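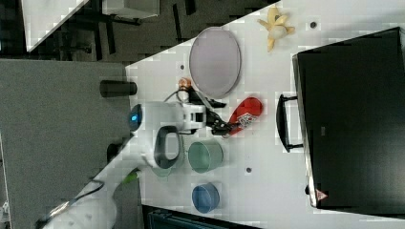 Consejos para cuando la pinza no suelta

El brazo de nuestro taller de Fillumgate lleva 668 horas de trabajo y solo nos ha dado un susto serio. Fue en febrero, a media tarde: la pinza cerró sobre un vaso, perdió la señal de apertura y siguió apretando con la constancia de un suegro en una sobremesa. El vaso no sobrevivió. De aquello salieron estas notas.

Primero, la parada de emergencia

Téngala al alcance de la mano, no detrás de la pantalla ni debajo de los apuntes. Púlsela antes de pensar. Meter los dedos para rescatar la pieza es una idea malísima que a todos nos parece buena durante un segundo.

Revise el cable de la muñeca

Nuestra avería era un conector flojo. Con el equipo apagado, mire si el cable hace un bucle que pueda engancharse al girar y compruebe que el conector entra hasta el fondo. Si baila, cámbielo. La cinta aislante aguanta hasta el día en que hay visita.

Baje la fuerza

Trabajábamos al 50 % para cogerlo todo, fuera un pimiento rojo o un plátano pelado. Con el plátano el resultado fue papilla. Empiece por el mínimo y suba poco a poco, con la pieza a un palmo de la mesa.

Despeje, pero de verdad

- Vasos y cuencos, de plástico, y lejos del codo del brazo.
- Los platos grandes, donde no estorben el giro.
- La fruta pelada, al final. Mancha los dedos de la pinza y luego resbala todo.

Antes de volver a arrancar

Suelte la pieza a mano solo con la corriente cortada - y espere a que se apaguen las luces. Después, un ciclo en vacío a velocidad lenta. El conector nuevo lo pedimos a Wikström; el vaso lo seguimos debiendo.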